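If the arm drops a bag halfway

Ours let go of a bag of crisps on Friday, mid-lift, and the floor needed sweeping twice. The fault was grip force. It had been set to 80 for jars and left there, and film that tight slides out of the fingers.

Press stop before you reach in. Wait until the joints go slack, then clear up.

Wipe the finger pads with a damp cloth and dry them. Crisp grease is enough to cause a slip.

Check the screws on the finger links. One of ours was loose by half a turn.

Set the force to 62 for bags and lower the lift speed to 6. Try it over a bowl first, and keep drinks cans well back from the elbow.

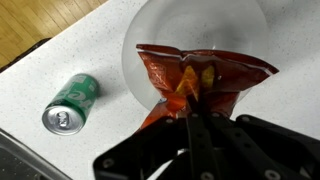

Tin-yau Siu wrote in that 62 still burst a thin bag at his end, and he has gone down in steps of 8 until it held. Do the same if yours splits at the seam.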